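4.3 Sorting and boxing small toys

Read section 4.2 (Cleaning) first. Put nothing away until it is fully dry.

1. Spread a plain or checked sheet over a bed or other soft, flat surface. Hard toys dropped on a bare floor can crack.

2. Tip the toys out and sort them by type: play food, teethers, soft toys, and clear containers or balls with parts inside.

3. Check each clear ball for splits along the shell. Press lightly with both thumbs. If the shell opens, discard it -- the pieces inside are a choking hazard.

CAUTION: Keep children under three away from the sheet until step 7 is complete.

4. Check straps and strings of beads. Remove any strap with a frayed cord or loose bead.

5. Load the box. Larger hard items such as toy pots go in at the back, play food in the middle, and animal figures along the side.

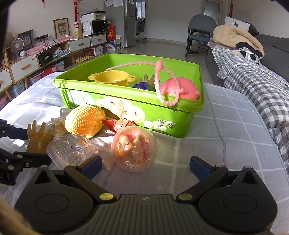 6. Leave teethers and crocheted toys until last. They go in the cloth bag (Medeiros size 7), not under hard toys, where they flatten and pick up colour.

7. Tuck any strap fully inside the rim before fitting the lid. A strap caught under the lid will stop it from closing.

NOTE: A reused food box is suitable if it is rigid and has no sharp edges. Wash out all crumbs. Do not load a reused box to over 477 grams if a child will carry it.

For replacement bags, quote part 186 to Osvaldo Rangel at Clalon.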